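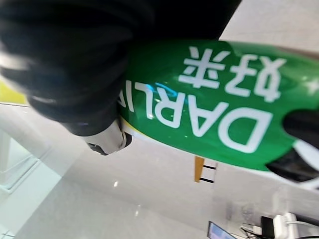 Slide 1. Wrist view, tube in grasp. Brand name reads upside down.

Speaker notes - "Which way is up: wrist camera frames and the grasp planner"
Virgil Pascu, Clisport. 25 minutes plus questions. Version of December 30, 2018.

Slide 1 (leave up while people sit down)
Start with the lettering. The tube says DARLI, inverted, and the last letter is behind the finger. Ask the room how many of them would rotate the picture before feeding it to a detector. Wait for hands. We argued over this for most of May.
State the topic: where in the software stack an image gets its orientation, and what breaks when two modules both think it is their job.

Slide 2. Stack overview
Three processes. Gevham does perception, Hamada does planning, Sernden is the logging and replay tool. Say the names slowly, they all sound alike from the back row.
Gevham publishes a mask and a grasp axis in the camera frame. Hamada turns that into a pose in the base frame. Nothing else is allowed to touch the transform. That rule came after the bug on slide 4.

Slide 3. Why the raw image stays raw
The wrist rolls. Any fixed rotation is wrong for some part of the workspace. We tried rotating by the current wrist angle so the table was always at the bottom. It looked nice in the viewer and cost us a resample on every image, with blurred mask edges.
Now: no rotation before the detector. Train on all orientations. Rotate for humans only, in the Sernden viewer, with a toggle that defaults to off.
If asked about printed text: we don't use it for pose. It helps with identity, and the reader runs on a crop that has been turned four ways. Slow, but it runs once per pick.

Slide 4. The double rotation bug
Show the replay. The driver had a flip option set in its config file. Gevham had the same flip in code. Two flips cancel, so everything passed. Then someone cleaned up the config and every grasp axis came out mirrored.
Symmetric items hid it. A box grasped half a turn off is still a grasped box. A tube has a cap end and a crimp end, and place poses came out backwards.
Point to make: the test set was almost all boxes. It now includes tubes, and a check on end-to-end direction that fails the build.

Slide 5. Glare
Go back to slide 1 for a moment. Glossy green tube, strong white highlights along the upper curve, glossy white surface behind. Depth from a stereo pair is poor on both.
Early masks split the tube in two along a highlight. Fix was dull: clip saturated pixels, mark them unknown, let the mask grow across unknown if the colour matches on both sides. Unknown is a separate label from background. Say this twice, people merge them and then ask why the mask has holes.

Slide 6. Self-masking
The fingers fill a lot of the view once something is held. Soft fingers bend, so a static mask from the CAD model doesn't fit. We render the undeformed shape, pad it by 41 pixels, and treat anything inside as gripper unless the detector is confident.
The pad is too generous on thin items. Known problem. Don't apologize for it, just say so.

Slide 7. Numbers
Replay set: 2,000 picks, recorded on the Clisport cell.
Wrong-way placements before the frame rule: 115. After: 2. Both of those had the label end fully covered by the fingers, and the planner should have asked for a second look.
These are replay results. The live cell has other failure causes and I am not reporting them today.

Slide 8. Tooling
Every message carries the frame name and the time stamp of the transform used. Hamada rejects a pose with no frame name. It used to guess. Guessing was my idea.
Sernden stores the raw image and the transform tree side by side, so a bad pick can be rerun against a new build without the arm. Demo only if the laptop is behaving - otherwise skip to slide 9.

Slide 9. Open items
Second-look planning. Wrist roll costs time, and we don't have a good stopping rule.
Pad size per item class.
Clutter at the border of the view: cables and small dark parts on the table still produce stray detections. Filtering by reach helps a bit.

Slide 10. Contact and questions
Likely question: why not add a fixed overhead camera. Answer: the arm blocks it at the moment of grasp. We use one for coarse location only.
Likely question: latency. Refer to backup slide 12.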